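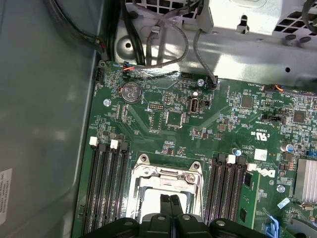 Dell tower teardown, eight memory slots and I am in love
Forum > Desktops > Old Workstations

karam_bench
Posted Thursday, 7:12 pm

Okay, I finally got the side panel off the workstation I picked up at the Londirton surplus sale (40 bucks, no drives, no power cord, and I carried it to the car like a baby). I was expecting a plain office board and it's got four memory slots on one side of the CPU socket and four more on the other! I have never owned anything with eight slots. The socket has that nice big silver bracket around it, and the whole board is that old-school green I thought they quit making.

Plan so far: get a processor sorted out, fill the memory, new coin cell, clean it up, and use it as a home server for backups and my ridiculous photo folder. Any advice before I start spending? I'm new to workstation boards but I've built three regular desktops.

tinfoil_pete
Posted Thursday, 7:31 pm

Great buy. First thing, look at the clips on the ends of the memory slots. You have white ones and black ones mixed in there. A lot of the big makers use color to show which slots get filled first, usually white before black, but please go find the manual for your exact model and don't take my word for it. Those charts can be very picky when you only have a couple of sticks.

karam_bench
Posted Thursday, 7:40 pm

Oh that's so neat, I figured someone had run out of white clips at the factory. Manual is downloading now.

osard77
Posted Thursday, 8:05 pm

I'm going to be the grump. Eight slots is fun until you see the power bill. My old dual-fan workstation pulled 61 watts sitting there doing nothing, and a little mini PC does the same backup job on a fraction of that. Sell the board, buy something small.

tinfoil_pete
Posted Thursday, 8:14 pm

61 at idle isn't bad for a big tower. Mine was worse than that until I took the old graphics card out. And the mini PC won't hold four hard drives.

osard77
Posted Thursday, 8:20 pm

External enclosure. Done.

tinfoil_pete
Posted Thursday, 8:22 pm

And now you have two power bricks and a USB cable the cat can unplug. No thanks.

quietfan
Posted Thursday, 8:46 pm

Love these boards! I see you have a USB port right on the motherboard too, the one with the white surround by the coin cell. I put my boot stick on mine and it has lived inside the case ever since. Frees up a drive connection and you can't knock it loose with your knee. Measure the stick first though, some of the long ones get in the way of cards.

karam_bench
Posted Thursday, 8:58 pm

INSIDE the case! I completely missed that port. I was going to hang the stick off the back like an animal. This is my favorite thing I've learned all month.

osard77
Posted Thursday, 9:10 pm

Cheap sticks die if you run a whole system from them. Boot from a small SSD.

quietfan
Posted Thursday, 9:17 pm

Depends what you run. Some systems load into memory and barely touch the stick afterward. If it's a normal desktop install then sure, I'm with osard, get the SSD.

jalier_mods
Posted Thursday, 9:33 pm

Couple of practical things from someone who has bent pins:

Keep fingers and brushes out of the CPU socket. If there's dust near it, use a hand blower and stay gentle.

Change the coin cell before you do anything in the BIOS. Check the number stamped on the old one and match it. You'll have to set the clock again.

Write down the part number from the board's sticker, then buy memory. Registered and unbuffered sticks don't mix, and sellers get this wrong in their listings all the time. I've got a drawer full of proof.

karam_bench
Posted Thursday, 9:51 pm

Noted, all of it. Found a seller with a matched set, but the full load would run me 305 with shipping, so I think I'll start with half for now. There's another listing at 59 for two sticks but it doesn't say registered or not.

jalier_mods
Posted Thursday, 9:55 pm

Skip the 59 one unless they'll send you a clear photo of the label.

osard77
Posted Thursday, 10:02 pm

305 is a mini PC, just saying.

karam_bench
Posted Thursday, 10:08 pm

Ha, I know, I know. But I want the big green board! Messaging the seller about the label now, and I've got a new coin cell on the list for the hardware store tomorrow.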